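Pumer grip-release fault
By Kanini Biwott
7 Jun 2026

The Pumer grip-release fault is a control error in the Pumer tabletop arm, in which the gripper opens before the arm reaches its commanded release point. It was identified during simulated desk-tidying trials at the Clumden laboratory.
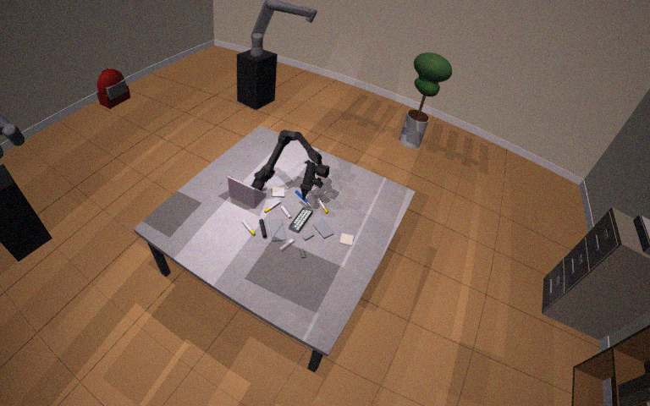
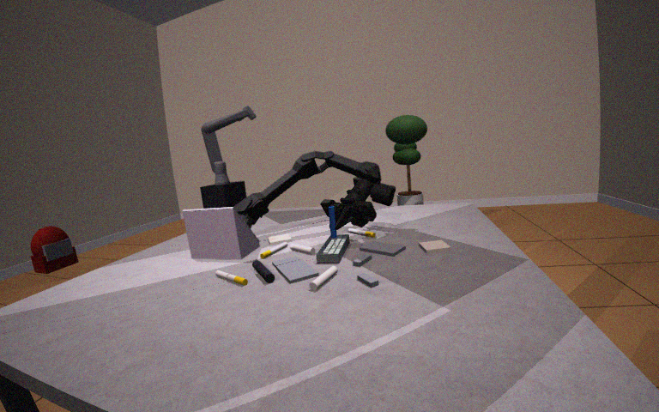

Simulated tabletop with markers and a robot arm.

The fault was recorded in 14 of 160 trial runs. In each case the controller accepted an outdated joint position as current and issued the open command up to 5 seconds early. Dropped items struck neighboring objects in 10 of the runs. No hardware was damaged, as the trials were conducted entirely in software.

Rommel Gatchalian, who led the review, traced the error to a timing setting in the Skumeck motion library. The laboratory suspended transfer of the control program to physical arms until a corrected version is tested. Testing is scheduled for August.

Last updated: 7 June

Related articles
Macaraeg stop test
Skumeck motion library
Gripper faults in simulation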